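# Ilen display fruit + Pular flower plate

Item 171 – in stock again as of 19 August 2021

Back on the shelf after selling through in June. Same fruit, same plate, new box. If you bought the old set and want more grapes to go with it, they still match close enough to mix.

For counters, kitchen islands, house showings, shop windows, kids' play kitchens (older kids, see below). Looks like fruit, doesn't go soft, doesn't draw flies.

**Fruit set $20. Plate sold separately or with the set, pick in the drop-down.**

## The fruit

Grapes in two colors, avocados, loose leaves. All plastic. The grapes are the reason most people buy this, so that's where the work went.
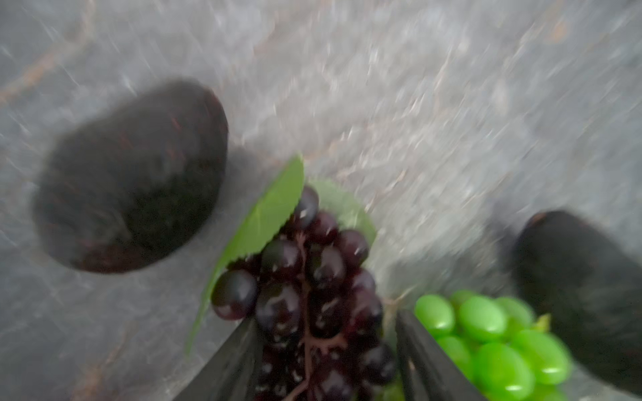
Color was the hard part on the dark ones. First samples came back a flat purple, kind of a bath-toy purple, and we sent them back. The ones we stock now go from deep burgundy to nearly black and the shine on each grape does the rest, esp. on a polished counter with some light on it. Stem is reddish brown and branches out through the bunch. Green leaf tucks in behind, pointed, with the little saw-tooth edge. Avocados are very dark with reddish-brown specks, bumpy skin – set one or two off to the side of the grapes so it doesn't look like a store shelf.

Some notes:

- Grapes pull off if you yank them. They push back on. Press until it stops.
- Bunches come squashed in the box. Pick up by the stem, shake, let it hang a minute.
- Leaves are loose. Put them where you like, or leave them in the box.
- Green bunch has see-through berries, lighter look than the dark. Nice near a window.
- Slight plastic smell on opening. Air it out overnight.

## The plate

Pular line, red, flower shape with scalloped edges like petals. Goes under the fruit or gets used for wrapped candy, keys, whatever. Strong color so keep the rest of the counter plain. Gray stone or marble pattern is the best thing we've tried it on, white is fine too. On a dark wood table it goes a bit gloomy with the dark grapes, use the green bunch there.

How to load it: dark bunch first, toward the front and off to one side. Then the green bunch next to it, leaning in a little.

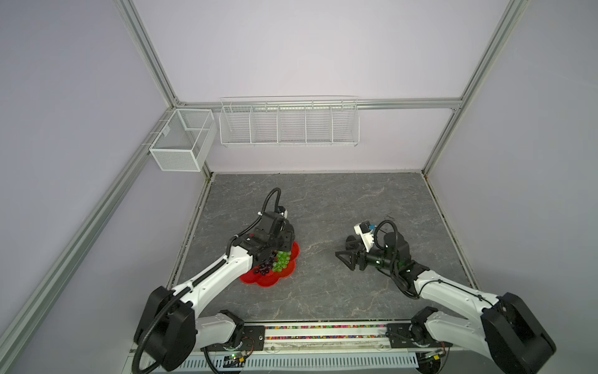
Leave some red showing around the petals or you lose the shape. Avocados go on the counter next to the plate, they crowd it otherwise. If you're dressing a bigger table get a second plate and split the colors, dark on one and green on the other. Takes a minute to set up and you can pick the whole thing up and move it when dinner's ready.

## Cleaning

Fruit: lukewarm water, drop of dish soap, rinse, towel. No dishwasher. No bleach, it takes the shine off the grapes and you can't get it back. For dust between the grapes use a soft paintbrush – a hair dryer on cool also works.

Plate: wipe with a damp cloth. Not for the oven or the microwave.

Keep both out of full sun if you can. The green fades frist.

## Please note

Not food, not a toy for small kids. The grapes come off and are a choking size. Same goes for dogs that chew.

Don't put real fruit on top of the fake fruit. Juice gets down in the stems and it's a pain to get out.

Shade differs a little from batch to batch. If you need several sets that match, order them together and say so in the comments box.

## Ordering

Ships from our Zedport warehouse. Free shipping over $75, otherwise it's worked out at checkout. Returns 7 days after delivery, unused and in the box. Box can be opened, just not trashed. Missing a leaf or got a cracked plate? Send a photo with your order number and we'll mail the part, no need to send the whole set back.

Stores and stagers: case price on request, ask for Arne Teuber at Engelhardt. Email is faster than the phone this month. Tell him which colors and whether you need plates, he'll send a quote back.

Extra bunches (dark or green) are sold one at a time under Ilen Spares. Avocados too. Red is the only plate color right now – we've asked Pular for a cream one, no date on that yet.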